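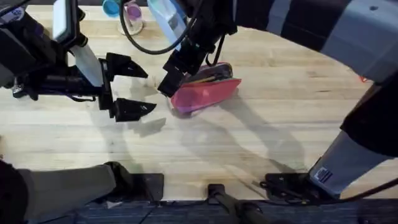 Fig. 1. Two arms, one pencil pouch. The left gripper is open and idle; the right one is on the pouch.

Week 4: Comparing grippers without lying to yourself

Read the Solwood bench guide before lab. Yes, all 10 pages. Page 6 covers the stop button, and I will ask.

Last week Siwan Llewellyn's section compared two sets of fingers and declared a winner by lunch. One set had been tried on stiff markers and the other on soft fabric. What they had measured was the difference between a marker and a pencil case.

So, ground rules. Change one thing at a time. If you swap fingers, keep the arm, the controller gains, the camera and the objects as they were. If you move a camera, write down that you moved it. "It was like that when we got here" is not a calibration record, however often Damián Acuña's group submits it.

Soft things first. A pouch gives when you push it, so closing force and closing width stop telling you the same story. Log both. Our Vurkska controller reports a grip as "secure" once the motor current passes 150 on its own scale, units known only to the manual's author. It will say the same thing when the fingers have met the table. Look at the object before you believe the screen. 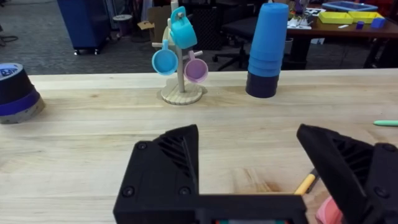 Photo: Kamrul Siriwardena, wrist camera, bench 2

The wrist view is good for the last stretch of an approach, when you want to know if the pen is going to end up between the fingers. It is poor at judging how far off the mug tree is, and the fingers themselves can hide things, like the pink object at bottom right. The fixed camera has the opposite vices. Use both, and say in your log which one you were looking at when you decided.

Printed fingers: note the slot pattern and check the screws before each run. The old Boledex set shed a screw in September and we found it with a shoe.

How many trials? More than you want to do. The shared log holds 3476 grasps, of which 1183 have no object name filled in and are therefore decoration.

Hand in: your log, one page of comparison, and one failure you can't explain. Hefin Edwards has the spare fingers. Ask Ismail Abdelaziz for a bench slot, and ask early.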